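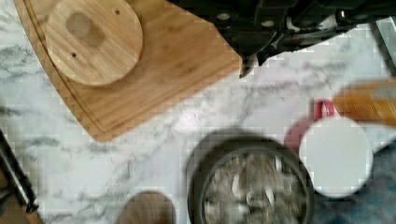 Slide 1. Wrist camera view, gripper over the cutting board.

Speaker notes – "House rules for a robot at the counter"
September 22, 2022
Talk length: 39 minutes with questions. Please keep water near the laptop.

Slide 1 (stay on it while people sit down)

Good morning, and thank you for coming to the Ramcombe session. I work on the written procedures for kitchen manipulation at Wellusia. I do not build the arms. I write the rules which people follow when they stand next to them, and I also check if the rules are followed, which makes me a little less popular.

I start with the wrist view on purpose. Many of our rules were written by people who looked at the robot from the side, standing comfortably. The wrist camera has another opinion. From there the close things are big, many of them are cut, and a mug is mostly a white circle with a red handle. If your rule says "the operator confirms that all objects are visible", ask the author of the rule: visible for whom?

Slide 2. Where the rules come from

We have 79 written rules for the kitchen cell. When I came there were 73, and most of them were copied from the cell where we pack boxes. They spoke about pallets. I removed the pallets.

The document is called Trular. It is an internal document and it does not replace the safety standards. Say this clearly, because in June somebody asked me if Trular is enough for an external audit. It is not. The risk assessment comes first, then the standards which apply to your machine and your country, then the house rules. A house rule can be stricter than the standard, never softer.

Slide 3. The counter before the start

Read these slowly, they are the ones people photograph.

Rule 4. The base of the arm is fixed and the fixing is checked by hand before power.

Rule 5. Cables on the arm are followed with the eyes from the base to the gripper. A loop is permitted if it stays free in the full range of the last joint. A loop which can catch a handle or a bottle is not permitted.

Rule 9. Any appliance on the counter that is not part of the task is unplugged, and the plug lies where the operator can see it.

Rule 11. Glass stays outside the planned path. If the task needs glass, it is another task sheet and another approval.

Rule 12. For food tasks in training we use play food. Real food only after the cleaning procedure of the gripper is signed.

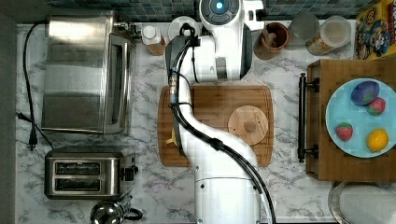
Now, Rule 11 is the one where I get the most letters. "Outside the planned path" sounds clear in the office. At the counter there is a back row, with a drinking glass and a jar standing near the end of the arm, and the planned path is a line that only the software sees. Two honest people can look at the same counter and give two answers. So we are changing the text. The new version asks for a distance which is measured from the widest part of the end unit, with the cables included. Cables were forgotten in the old one.

(Pause. Somebody will ask what is the distance. Answer: it depends on the arm and the speed, and you must take it from your own risk assessment. Do not give a number, they will write it down.)

Slide 4. Status lights

Please do not write a rule like "blue means safe". On one arm blue can be ready, on another arm it can be moving. Our rule says: the meaning of each light color is printed on a card at the cell, taken from the manual of this exact model. The operator reads the card aloud at the beginning of the shift. Yes, also after three years of work.

Slide 5. Handles

This one came from the Mbeki trial. Trays, mugs, pots – everything with a handle is placed so that the handle does not point into the approach of the gripper, except when the handle is the target. It is a small rule and it costs nothing. In the trial we wrote down each stop and its reason, and after this I put handles on their own page.

Slide 6. Who may stop

Everybody in the room may stop the arm. The person who stops does not explain first. The explanation goes in the log after, in their own words, and the supervisor does not correct the language. I asked for this last sentence myself.

Restart needs 2 persons: one looks at the counter, one holds the enable switch.

Slide 7. What I would like from you

Take your own rule list and stand at the counter with it. Read each line and try to answer yes or no only with what you can see or touch from there. If you need to go back to the office to answer, mark the line.

The marked lines are your work for next month. We had 39 of them the first time.

Questions. If time is short, skip the backup slide about gloves.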